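Die Tasche, die bleibt

In Wurkville bekommt man seit Juli an der Kasse keine Plastiktüte mehr. Man bekommt auch keine aus Papier. Wer nichts dabei hat, trägt seine Einkäufe in den Armen nach Hause, oder er kauft einen Stoffbeutel. Ich habe in meiner Küche einen Haken, und an diesem Haken hängen so viele Beutel, dass die Tür nicht mehr ganz schließt.

Anel Mabuza führt in der Clellwood-Passage einen kleinen Laden für Taschen und Reparaturen. Im letzten Jahr hat sie 1.143 Beutel verkauft und 135 geflickt. Die zweite Zahl macht ihr mehr Freude.

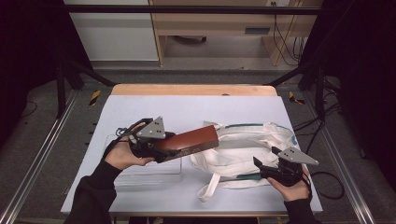

Ayanda Xaba sieht es anders: Ein Beutel sei zum Benutzen da, und wenn er reiße, dann habe er eben genug getragen. Flicken koste mehr Zeit, als die meisten Menschen am Abend noch haben.

Das ist wahr, und trotzdem bin ich an einem Dienstag mit meinem ältesten Beutel zu Mabuza gegangen. Sie hat zuerst den Henkel angeschaut, dort, wo er angenäht ist. An dieser Stelle gehen fast alle kaputt — der Stoff selbst hält meistens viel länger. Sie näht ein Quadrat mit einem Kreuz darin und nimmt dafür einen Faden, den sie bei Delić bestellt.

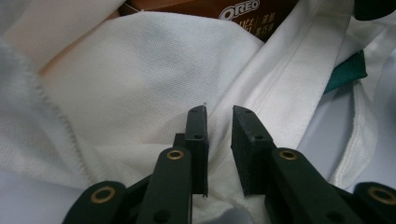 Weißer Stoff, in Falten gelegt.

Beim Waschen sind die Meinungen geteilt. Mabuza wäscht kalt und hängt die Beutel nass an die Leine. Meine Mutter in Weter hat alles gekocht, auch die Beutel, und sie wurden jedes Jahr ein wenig kleiner. Einen davon habe ich noch, es passt gerade ein Brot hinein.

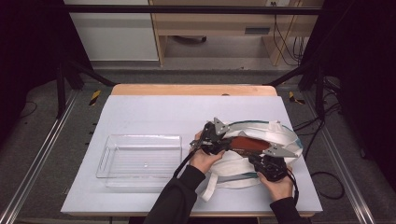
Zuletzt geändert: Dienstag, 8:10 Uhr

Schwere und kantige Sachen legt man nach unten und flach, das habe ich erst im Laden gelernt. Eine Ecke, die gegen den Stoff drückt, macht mit der Zeit ein Loch, auch wenn die Sache selbst nicht viel wiegt. Bücher zum Beispiel, oder ein Frühstücksbrett,

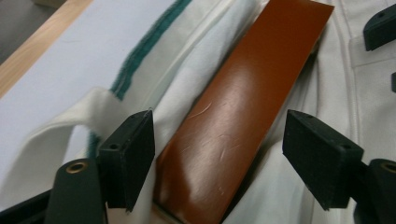 oder die Dose, in der ich mein Mittagessen trage. Seitdem lege ich ein Geschirrtuch dazwischen. Mein alter Beutel hat jetzt zwei neue Nähte am Henkel, eine davon ein bisschen schief, die habe ich selbst gemacht.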